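Lircombe Allotment Society
Minutes of the meeting, September 17, 2026

Maureen Fothergill opened the meeting. The April minutes were accepted.
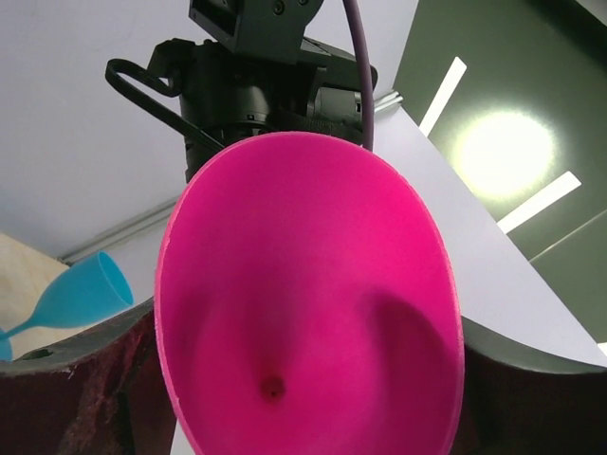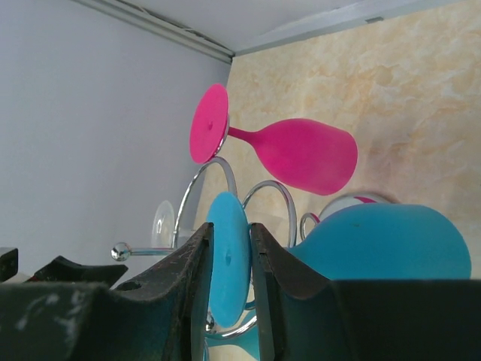

Pink funnel; glasses on the rack.

Question from a member: When must the rent for plot 44 be paid?
Reply: The rent is due before the new season starts in April, same as for all plots.

Water: the offer of Zidberg for the new pipe is 2600, with the taps included. Lappalainen did not answer yet. It was agreed to wait 3 weeks — after this we take Zidberg.

Compost: the heap near the gate is too high. Maureen will write to the neighbors.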